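Chapter 13
Counting People After an Evacuation

Terms in this chapter
evacuation order, reception point, household sheet, double entry, missing list, unaccounted for, reconciliation

On a night in June the Hivar River rose above the lower streets of Gavwood, and the town was told to leave. The order went out at 11:40 p.m. by siren and by text message. By 3 a.m. the school on the hill road was full, and people who arrived after that were sent on to a church hall in the next town. Others never went to either place. They drove to relatives, slept in their cars at the quarry, or stayed upstairs in their own houses with the lights off.

At six in the morning the district office gave its first statement to the radio station. It said that 287 people were missing. By noon the figure was 160, and by evening it was two. The two were a couple who had gone out of town before the rain began and had left their phones at home. Only the earlier numbers were repeated outside the district. Some newspapers were still printing the first one the following week.

The first figure was not invented. It came from subtracting the names on the school list from the names on the town register for the lower streets. The subtraction was correct. The trouble lay in what the two lists meant. The register included people who had moved away, and the school list left out everyone who had gone somewhere else. A person who appears on one list and not on the other is unaccounted for. Calling that person missing says more than the lists can support.

This chapter deals with how such lists are made, how they go wrong, and how they are put right. Chapter 12 covered the decision to evacuate and the ways an order reaches the public. Here we take the order as given and begin at the door of the reception point.

Many district plans tell staff to take names before anything else. The reasoning is that people who have been given a bed are hard to find again, and that relatives will start calling within the hour.
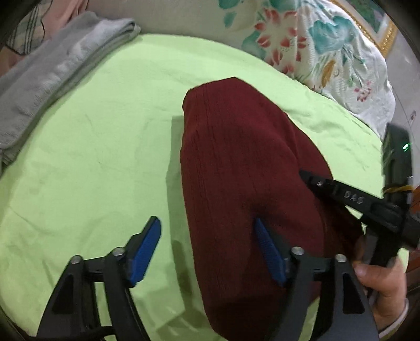 Begoña Llorente takes the opposite view, and argues in her notes on the Rivas valley floods that a line at the door does more harm than a late list. People at the back of a long line give up and leave, she writes, and those are the very people the list will later show as lost. She would let everyone in, hand out water, and send staff around the room with sheets once it has gone quiet.

Both methods are in use. Taking names at the door gives an early list with gaps in it. Taking them in the room gives a later list that is usually more complete, though it misses anyone who came in, found a relative, and left again. A small reception point with one entrance can manage the first method without much difficulty. A large building with several doors generally can't, whatever the plan says.

The household sheet

The basic form is the household sheet. One adult fills it in, or gives the answers aloud, for everyone who normally lives at the same address. It asks for full names, ages, the address, a phone number, and where each person is now. The last item matters most and is the one most often left blank. A mother who writes down three children may have two with her and one at a friend's house. If the sheet doesn't show this, the third child is counted as safe at the school, and no one will look for her there or anywhere else.

Names cause more errors than any other entry. Florencio Echevarría may be entered with one r at the school and with his mother's surname added at the church hall. A clerk working fast may put the first name in the surname box. Each of these produces a double entry, and a double entry makes the total too high. Accents dropped by a keyboard have the same effect if the software treats the two spellings as different people.

In Gavwood the sheets were typed into Multelex, the system the district used for sending alerts. It had been set up to hold phone numbers, one record to a number. Families who shared a phone were stored as one person. This error ran in the other direction and made the total too low, so for several hours it partly hid the double entries.
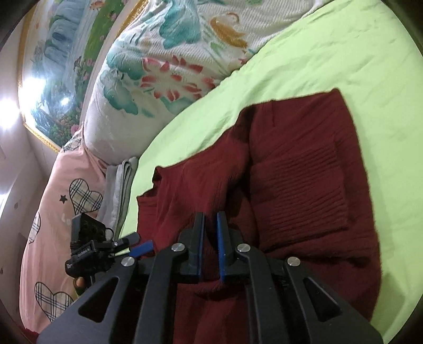

13.1 Three kinds of list

Before any total is given out, it helps to know what sort of list it was drawn from.

A register is made before the event. It shows who was expected to be in an area. It may be a year or more out of date, and it rarely includes visitors or seasonal workers.

A presence list is made during the event. It shows who was seen at a given place and time. It should carry the time on every page, and old pages should be kept when new ones are made.

An inquiry list is made from calls. It shows who is being looked for, and by whom. The same person may be asked about by a sister, an employer, and a neighbor, each using a different name.

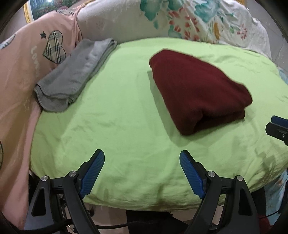
Figure 13.1 Folded cloths on a green sheet.

Reconciliation means comparing the three kinds of list, person by person, until each name has a place and a time beside it. It is slow work and is best done by two people reading aloud to each other. Section 13.2 follows the Gavwood lists through the first day, beginning with the school list as it stood at 3 a.m.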